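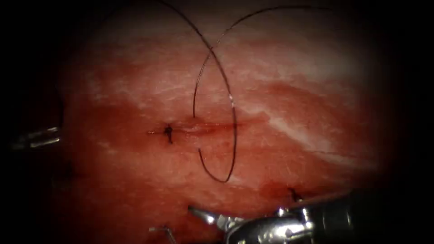
Nernar Suturing Project
Minutes of the bench safety meeting
Held in the Amrani building, upstairs room, 28/05/2025

Welcome and minutes of the last meeting

The chair thanked everyone for coming at short notice, and thanked the morning group in particular for moving their bench time so that the whole team could sit down together. The last minutes were agreed with one small fix: the spare foot pedal is on loan until June and has not been given away, as the minutes had it. Apologies to the lender, who has been very gracious about it.

The fault on run 709

Most of the meeting went to this, and rightly so. For those who were away, the bench lead went through what happened in some detail. Run 709 was an ordinary practice run, with two instruments handing the thread back and forth. Partway through a pull, the operator let go of the grip control and the right instrument's jaws did not open. The arm went on pulling at the same slow speed for 661 milliseconds after the release, going by the log, and then the operator hit the stop. The thread held but a stitch tore out of the pad. There were no injuries, and we were all glad to hear the operator had gone straight for the stop button, just as we practice it.

The log from the Drelumix controller shows the release command being sent. What it does not show is the wrist unit answering. The software group thinks the message was dropped, and that the controller, hearing nothing back, simply carried on with the last thing it had been told. There was a fairly long talk about whether this is a fault or the way the thing was designed, and we agreed in the end that it hardly matters for our purposes - an arm that has lost touch with its own jaws should hold still.

It was asked whether this had happened before. A search of the older logs found one other dropped reply, on run 136, which came while the arm was parked and so passed without anyone noticing. That one should have raised a warning on the screen, and we would dearly like to know why it did not.

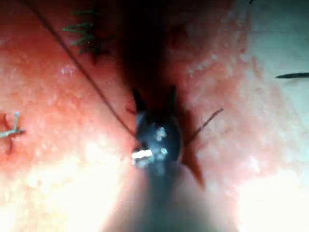
A member of the morning group wondered aloud whether we were too quick to blame the software, and said that the cable at the right wrist had felt stiff for a good while and had been mentioned at the bench more than once, though never written down. Several people nodded at this. The chair said kindly but plainly that anything felt at the bench belongs in the book, even if it seems silly at the time, and that no one will ever be teased for writing something down.

The cable is rated by Trilinik for a set number of bends, and the maintenance sheet has ours at over 3,000 since it was fitted. We do not have the rated figure to hand. The bench lead will ask Trilinik for it, and will also ask whether they would take the old cable back and look it over for us.

Until the cause is known, it was agreed that the right arm will run at half speed, that a second person will sit by the stop button for every run, and that the cable will be swapped before the next session whatever Trilinik says. The software group will add a hold to the controller, so that a missed reply from either wrist stops both arms.
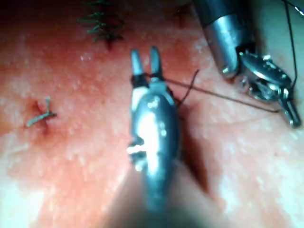 There was some worry that stopping both arms might itself do harm if the thread is tight between them at that moment. The software group took the point and will try it first with a slack thread, then with a light pull, and bring the results to the June meeting before it becomes the normal setting. The chair asked that the old setting be kept somewhere safe in case we need to go back.

Other business

The stop button on the left side of the bench has a cracked cover. A new one is on order. In the meantime please don't tape over it, as the tape was found to be sticking the button down a little.

Fresh pads have arrived and are on the lower shelf. Please use up the open box first.

The kettle was raised again and put off again.

Actions

Bench lead: call Trilinik about the cable rating and the return.
Software group: write the hold, test it, report back. Find out why run 136 gave no warning.
Morning group: write up the stiff cable in the bench book, with dates as best they can be remembered.
Everyone: read the stop drill on the wall once more and sign beneath it.

Next meeting in June, same room, day to be sent around by the chair.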